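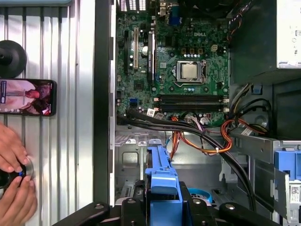 Demonstration collection is the stage of robot learning in which a person performs a task, or steers a robot through it, while the movements and camera views are recorded as examples for a learning system. Each completed attempt is called an episode or a demonstration. A model is later trained on many episodes and is expected to produce similar movements when it meets a similar situation. Work on electronic equipment is a frequent subject, and a desktop computer tower laid on its side with the interior exposed offers a range of targets in a small area: a processor held in its socket by a thin metal lever, a pair of empty memory slots, a coin-cell battery, and bundles of thin colored wire. Wrist-level cameras are preferred for this type of task, as parts this small are hard to make out from across a room.

Background

Early industrial robots were programmed point by point. An engineer wrote down a list of positions and the arm moved between them in order. The method works well when every part arrives in the same place, and it is still used in factories. It is poorly suited to repair and recycling work, where the equipment differs from one unit to the next and cables seldom lie the same way twice.

Collecting demonstrations moves part of the effort from writing instructions to recording them. The operator does not have to explain how a cable is pushed aside or how a latch is opened. The recording holds the motion, and the training process is left to find what the episodes have in common.

Methods

Two methods are in general use. In teleoperation, the operator controls a robot arm from a distance, with a second arm, a hand controller or a similar device. The data come from the same machine that will later do the task, so little conversion is needed. Teleoperation is slower than working by hand, and new operators often need several sessions before their episodes are usable.

In the handheld method, the operator carries a gripper fitted with a camera and does the task directly. No robot is needed during recording, so sessions can be held in ordinary workshops and homes. The position of the gripper has to be worked out afterward from the camera view and motion sensors – a step that can fail if the view is blocked or the gripper is moved too fast.

Task design

A collection project usually begins with a task sheet. The sheet names the starting state, the goal state and the actions that are allowed between them. For computer hardware, common tasks include seating a memory module, releasing a drive carrier, unplugging a data cable and removing a coin-cell battery.

The starting state is changed on purpose between episodes. The case may be turned, the lighting altered, or the cables moved across the board. A model trained on a single arrangement tends to fail when that arrangement changes. Clutter is often left in place for the same reason, including tools and loose parts that have no role in the task.

Quality control

Episodes are reviewed before training. A reviewer checks that the goal was reached, that the recording is complete, and that camera and gripper data line up in time. Episodes with dropped parts are handled differently from one project to another. Some discard them, while others keep them when the operator recovers the part and finishes, on the view that recovery is worth learning.

Labels are added at this stage. A label may be one sentence for the whole episode or a set of shorter notes marking each step.

Example project

The Griton collection, prepared by the workshop group Apaza, covers the disassembly and reassembly of used desktop computers. The release dated 05/05/2023 contains 3,130 episodes recorded by 20 operators. Each operator completed a practice set before recording, and every episode was checked by 2 reviewers. A further 300 episodes were set aside for testing and were not used in training. Labels were written in Jonima, an annotation tool developed by the same group. A later collection, Zukex, uses the same task sheets but adds laptop computers.

Limitations

Demonstrations carry the habits of the people who record them. If most operators reach from the right, a trained model will usually do the same, even where the left side is clear. Force is another weak point. Cameras show where a gripper is but give little information on how hard it presses, and connectors can be damaged by a movement that looks correct on video. Some projects add force sensors at the fingertips – this raises the cost of each gripper and adds another stream of data to be kept in time with the rest.

See also

Imitation learning
Teleoperation
Robot end effector
Electronic waste recycling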